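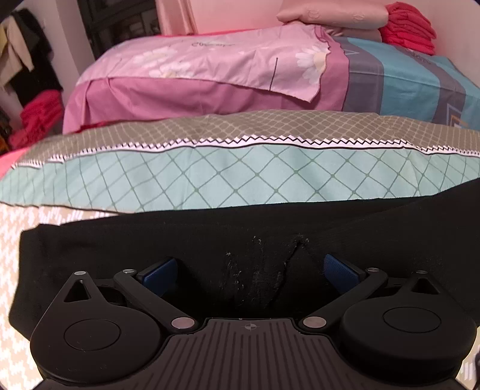 Unit 2 covers the hand-held gripper: cleaning, pivots, pads, and the zero check. It is the tool you will use most in this course and the one that gets the least care. Soft goods are harder on it than boxes or bottles. A black garment carrying a patch of white lint, right where the blue pads look set to close, is a normal working condition, and lint of that kind ends up in the pad texture and then in the pivots. The silver screws along the two linkage arms are the ones meant whenever these notes say "pivot screws."

**Before you start**

Take the gripper off its charger and lay it on the gray mat, pads facing away from you. Write the unit number in the log. We have two in the lab, 1458 and 2732, and their parts have worn to each other, so don't swap arms or pads between them. If you find a part loose on the bench, bring it to Svetozár Machala and leave the gripper apart until he has looked at it.

**Cleaning**

1. Open the jaw fully.
2. Brush the pads with the dry nylon brush, working from the base to the tip.
3. Wipe the pads with a damp cloth. No alcohol - it hardens the surface and the pads start to slip on thin fabric.
4. Pull any threads from the pivots with tweezers. Pull along the thread. If it won't come, stop and take the screw out as described in the next section.
5. Let the pads dry for ten minutes before closing them.

Fibers wound around a pivot are easy to miss on black parts, so use the desk lamp and turn the tool as you look.

**Pivot screws**

Check each screw with the small driver. Hold the arm still with your other hand and turn gently clockwise. A screw that moves is loose. Back it out, clean the thread, put one small drop of Tarnberg thread compound on it, and run it in until the arm has no side play but still swings under its own weight. Do the matching screw on the other arm next, even if it seemed fine. The two arms have to feel the same.

The Jollis sheet in the drawer gives a torque value. It was written for the older arms. Don't use it.

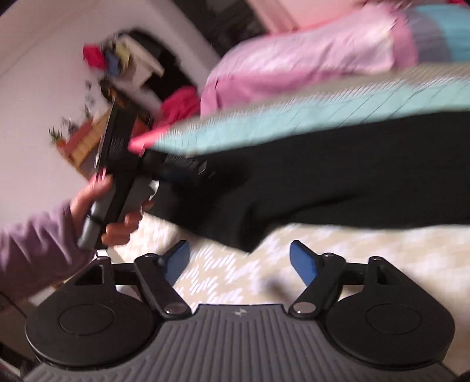 **Pads**

Close the jaw slowly on a strip of paper and try to slide the paper out from the side. It should drag evenly from base to tip. If it drags only at the tip, one pad is seated too far forward. Loosen it, push it back against the stop, and repeat.

Replace pads in pairs. New pads come from Hájek and are marked left and right on the back. Write the unit number and the month in the log (for example, "2732, June, both pads").

**Zero check**

Connect the gripper and open Plitia. With the jaw fully open the width reading must be 98 or higher. Close it with nothing between the pads and wait for the number to settle. It should read 0. If it reads 1, run the zero routine once. If it still reads 1, there is usually lint behind a pad, and you go back to cleaning. Don't run the zero routine over and over to make the number look right. The error is then saved, and every width recorded afterward is off by the same amount.

Open and close the jaw ten times and check again. A reading that drifts during those ten cycles points to a loose pivot screw.

**To hand in by Friday**

- log page for your unit, with open and closed readings before and after service
- a note of which screws were loose, if any
- your paper strip, labeled with the unit number

Read the section on cable strain relief before the next lab. We start with it.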